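Vellmont Round Tablecloth, Six Months On
Review by Houda Abdelaziz, 26/05/2021 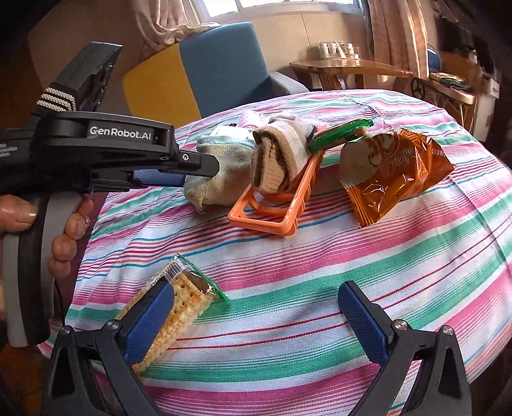
The striped cloth on our round table.

I bought a Vellmont tablecloth in November to replace an old one that had gone thin in the middle. It went on the table the day it came and has been there most days since, apart from trips to the washer.

Buying a round cloth is harder than it should be. Most shops sell rectangles and a few ovals, and the round ones tend to be plain white and meant for weddings. I looked at Erraji first, but their widest size would have barely covered the edge of my table. Adoveo had the right size in solid gray only. Vellmont had stripes with plenty of color on a white ground, so I went with that.

The cloth arrived folded into a small square and the fold lines were sharp. The label says to wash at 30 degrees before first use. I did, and most of the lines dropped out. It still creases a little, and I don't iron it. If you want a perfectly flat table you will need to iron, and a round cloth is a pain on a normal board. I tried it once, before a family lunch, and spent 21 minutes turning it.

Stains are the main thing people ask me about. Tomato sauce came out with dish soap and cold water. Coffee came out in the regular wash. Turmeric did not. There is a faint yellow patch on one side that I keep turned toward the wall. The pink and green hide small marks well, but the white shows everything, so expect to wash it weekly.

The colors have held up. I compared the cloth with the spare napkin that came in the package, which I have never used, and the orange is slightly duller. The rest looks the same to me -- I had to take both to the window to check. The hem has one loose thread that I trimmed and it has not run.

Two complaints. The cloth slides on a polished table unless you put a pad under it. I use the Dinedetti felt one, cut to fit. Also, the care label is stiff and sewn right where it brushes your knee. I cut mine off.

I would buy it again in the same size. For a table that only comes out on holidays, I would pick something heavier.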